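29 December 2020

Bench 2, humidity drift on the foam inserts. Carrying on from the April notes, which stopped at the point where Mohcine Fawzy moved the samples out of the window bay.

Question is still the same. Closed-cell foam boards cut to nominal size in the summer are out of tolerance by winter, and the bores go oval along the length of the sheet. Lelton say the sheet is stable once it has rested. Garham say it is not and want the stock conditioned before cutting. Neither has sent data.

Set-up today:

- Conditioning cabinet at 20 °C, fan on low, door seal replaced (old one had a flat along the hinge side).
- Salt tray for humidity control, potassium chloride slurry. Topped up with distilled water, stirred, left with visible undissolved salt.
- Logger in the middle shelf position, not against the back wall. April readings were taken against the back wall and should be treated with suspicion.
- Samples stood on edge on wire racks, both faces open to the air. No stacking.

Soak is 96 hours. Fawzy used overnight in April. Overnight gets the skin to equilibrium and leaves the core behind, so a board measured straight after will look settled and then keep moving on the bench. I think this explains most of the disagreement between his figures and the El Khatib figures, which came from boards left in their store for a long time before anyone measured them.

Measuring procedure, written out because two of us will be doing it:

1. Zero the bore gauge on the ring, not on the micrometer.
2. Take the board out of the cabinet and close the door at once.
3. Measure along the sheet direction, then across. Sheet direction is the pencilled arrow on the underside.
4. Light contact only. The foam gives, and a firm reading is a large reading.
5. Write down the first value. Do not go back for a better one.

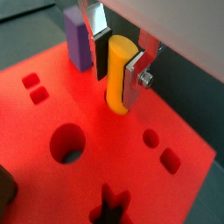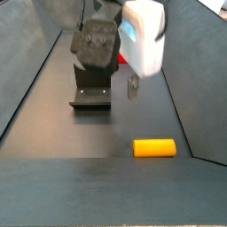
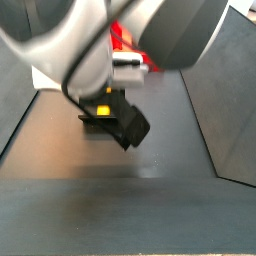
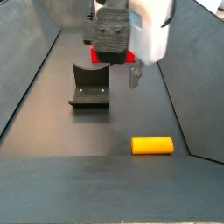
On point 4: tried the gauge with the standard spring and with the light spring from the Fotus kit. The standard spring leaves a witness mark in the bore wall which recovers slowly. Repeat readings in the same spot climb until the mark stops deepening. With the light spring the repeats agree to within the resolution of the dial. Light spring from now on. The standard one is back in its box with a label on it so that it does not find its way into the gauge again.

Cutting. The ovality has two possible causes and they need separating. Either the sheet moves more in one direction than the other, or the cutter leans under load and the bore is oval from the start. The April boards were not measured directly after cutting, so they cannot tell us which. New boards must be measured within the hour, then soaked, then measured again. If the difference between the two directions is already there before the soak, the cutter is at fault and the humidity work can be put to one side until it has been sorted out.

Checked the cutter spindle for run-out while the cabinet was settling. Nothing to worry about at the nose. There is some play in the column clamp when it is only hand tight. Used the lever and it went away. Can't say whether it was hand tight in April, and Fawzy does not remember.

Batch numbers: the current sheet is Lelton 1749. The offcuts in the drawer have no batch number and are not to be used for anything except setting up.

Weighing. Balance drifted after the heater under the bench came on. Moved it to the stone shelf and let it warm up again. Mass is a better indicator than size for deciding when the soak is finished, so weigh before and after each measuring session and log both. If the mass is still changing, note it and put the board back.

Outstanding:

- Ask Garham what they mean by "conditioned". Temperature, humidity and time, in writing.
- Order more potassium chloride.
- Second logger for the bottom shelf. The cabinet may be stratified with the fan on low.
- Find out whether El Khatib measured their bores with a pin or a gauge. A pin finds the small axis only and would hide the ovality altogether.
- Copy the April table into this book with a note on the logger position.

Cabinet closed and logging. Door not to be opened before the soak ends, other than to check the slurry.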